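**Notebook, enclosure and storage fittings — April**

Start 9:40. Present: Eusebio Lozano, Ainhoa Arroyo, self (T. Segura).

Purpose: settle the wall and floor finish before the second enclosure is ordered from Kondov. Storage positions to be reviewed at the same time.

Rail and basket first. The hook rail stays on the back wall, under the horizontal beam. Marcelino wanted it lower. Measured reach from the front edge to the hooks is 558 mm, within what we wrote down in March, so no change. The mesh basket on the left wall stays near the top corner. Its partitions are thin and the sections suit small items only. Anything heavier goes in the drawer under the bench.
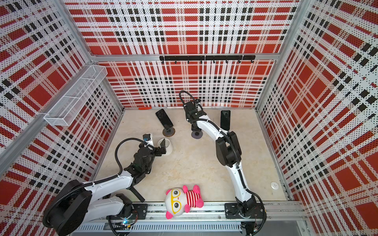 *Back wall with hook rail, left wall with mesh basket, cup standing on the floor.*

Floor surface: pale, mottled, a few faint smudges. Ainhoa wiped a test patch with plain water, then with the Bajwa cleaner at the usual dilution. Water alone left a faint ring after drying. Cleaner left none that I could find under the desk lamp. Use the cleaner from now on, soft cloth, no scouring pad.

Wall covering: the plaid is busy but it stays. Adoración priced a plain gray alternative from Oltelska at 172 per roll, and we would need 3 rolls with the waste at the corners. Not justified this quarter. For the second enclosure, ask Kondov whether the print can be supplied at one scale on all walls.

Edge strip between tabletop and panel: the metal is bright and throws reflections under the overhead light. Part of it has orange-red tape over it, with uneven edges. Eusebio proposes replacing the tape with a matte strip cut to length. Agreed, but only after the panel fixings are checked — no sense in doing the edge twice.

Fixings checked 11:15. Four screws on the back panel retightened. Right panel sound.
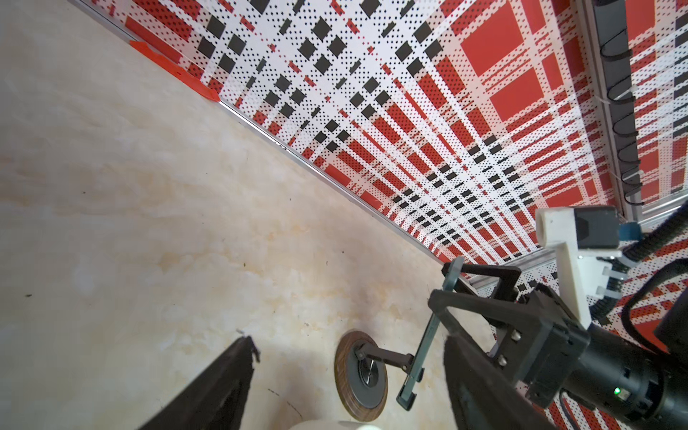

**Can the matte strip go straight onto the metal edge?**
Only after the old adhesive is off. Scrape with a plastic blade, wipe with isopropyl, leave it ten minutes, then press the strip down from one end.

Open items:

- Matte strip, sample from Dondthorpe (Eusebio)
- Print scale query to Kondov (Adoración)
- Label for the cleaner bottle, with dilution (Ainhoa)
- Copy the 558 mm reach figure to the drawing (self)

Stopped 12:05. Drawing not updated yet, the file was locked by Marcelino.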